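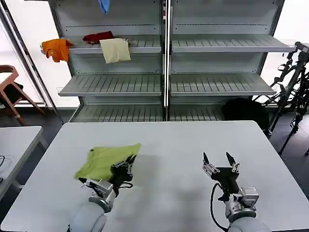
24/03/2026

Cloth cell, two-arm table. Right gripper recabled, both wrists checked, fingertips looked at again.

Started with the fault Fiorella logged: right gripper drops its connection part way through a fold, comes back by itself, and then reports a finger position that doesn't match where the fingers are. Her note says "cable, probably". The Barbieri support reply says "update the firmware", which is what their support reply said in May when the problem was a loose screw. I did not update the firmware.

Ran the wrist through its full roll by hand with the gripper live and the log open. No dropout in the first half of the travel. Past that the loop pulls tight against the mounting block and the link goes. Repeated it 5 times, dropped out on 3. That isn't a firmware problem as far as I'm concerned, though I accept that 3 out of 5 is not every time and somebody will bring this up.

What I did:

- Powered down the right arm only and left the left one parked.
- Unplugged the gripper lead and looked at the pins. One slightly proud. Pressed it back and I don't trust it.
- Swapped to the spare lead from the Lellwood box. It is longer than the old one, so the loop now stands out from the side of the gripper and runs back down along the wrist.
- Two soft ties, none on the moving side of the joint. The old lead had a hard tie exactly where it needed to flex. I may have put that there myself.
- Powered up, re-zeroed the fingers open, then closed, then open.

Full roll after that, 8 times, no dropouts. Good, but the old lead also behaved for weeks before it didn't. I'd like to see it get through 30 folds in a row before anyone writes "fixed" on the board.

The longer loop has its own problem. It can snag on a garment when the arm reaches across low, and it can catch a shelf slat if we ever go back to letting the arms fetch things themselves. For now we put the cloth on the table by hand and the shelves are only storage. Please leave it that way until the lead is shortened or has a proper guide.

**Wrists**

Ermanno asked for the wrist bolts to be checked on both sides while the cell was stopped. Left: all fine. Right: one on the mounting block took a bit of a turn before it clicked. Marked all of them with paint pen so next time we can see at a glance if anything has moved. I know there is supposed to be a torque record for these. I looked for it. If it's in the Moltent folder, it is under a name I didn't think of.

**Fingertips**

The pointed tips are still on. I have said before that I think they're wrong for this job and I'll say it once more here. They get under an edge nicely on a flat cloth. On a crumpled one they go in wherever they land, and what comes up is two layers or a pinch of the middle. Fiorella's view is that the tips are fine and the approach angle is the trouble. She has more hours on this table than I do. We agreed to change one thing at a time, angle first, tips after.

Wiped the tips with a damp cloth and let them dry. Lint packs in behind the point and the fingers then close a hair short, enough for the force reading to look like a grip on nothing at all. This wants doing at the start of every session. It's on the sheet by the door and I can see from the sheet that it isn't being done.

**Press and hold, left arm**

Used the lime-green cloth for this, left crumpled on purpose. Left gripper comes down on top near the right edge and presses, right one waits open above the table, then goes in to pull. The point of the hold is to stop the whole cloth sliding along with the pull.

Does it work? Sometimes. The table top is slick and the hold is only as good as the pressure. Too light and the cloth walks. Too heavy and the left arm trips its own force limit and stops, very politely, with everything half done. I brought the press height down a touch in the config and noted the old value in the comment line beside it. Did not touch the force limit. Tostik's setup guide suggests raising it for "difficult textiles". I'd want to know what else it lets through before I do that, and the guide doesn't say.

One more doubt on this. We keep testing with the green one, which shows up well against white and is an easy colour for the cameras. The pale beige and the light blue will be harder, and any number we get from green alone flatters us. The next run should start with beige.

**Around the cell**

- Thin black cable by the other white table still loose across its side. Clip it or move it.
- Tripod stand next to the shelves: leave the legs where they are. The calibration was done with it there and I am not doing that again this month.
- Light from the windows changes what the cameras make of the folds. Blinds were promised. Until they arrive, write the time next to each run.
- Emergency stop tested from both sides, both arms stop. Reset needs the pendant as well as the button, same as always.

**Open**

1. 30 folds on the new lead, beige first, tips wiped. Fiorella.
2. Order a lead of the right length with a strain relief. Me. The Lellwood one goes back in the box afterwards, labelled.
3. Find the torque record or start a new one. Ermanno.
4. Throw away the old lead. I've cut the plug off it so it can't find its way back into the drawer.

Arms parked, right gripper left open, controller off at the wall.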